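Dialing Sticks and Vintage-Style Phones: Frequently Asked Questions

What is a dialing stick?
A short rod used in place of a fingertip to turn a rotary dial. A plain wooden dowel is enough. Dedicated sticks, such as the Kendell, add a ball at one end.

Why wood and not metal?
Wood is softer than the plating on most dials and finger stops. Metal rods - pens included - leave marks around the holes.

What diameter should I use?
The stick must enter the finger hole freely and still clear the number plate. Test it in the 1 hole and in the 0 hole before cutting a full length.

Does the end need shaping?
Cut it square, then break the edge with fine sandpaper. Do not sharpen it. A pointed end scratches the number plate.

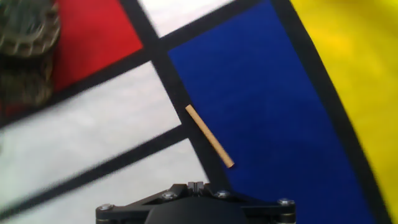
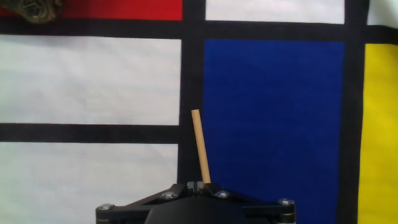
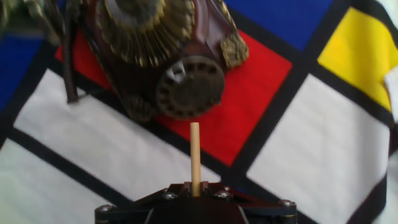
Can I use a stick on an ornate phone with raised trim?
Yes. Keep the stick clear of the ornament and touch only the dial. Turn to the stop, lift the stick out, and let the dial return by itself. Forcing the return wears the governor.

Should the stick be varnished?
No. Bare wood grips the edge of the hole better. Varnish can also transfer to a warm dial.

How long does a stick last?
Kamala Pinto at our bench replaces hers after 1,000 full turns, or sooner if the end splinters.

Do you sell them?
Yes, in bags of 48 under the Meltach name. Single sticks are not stocked.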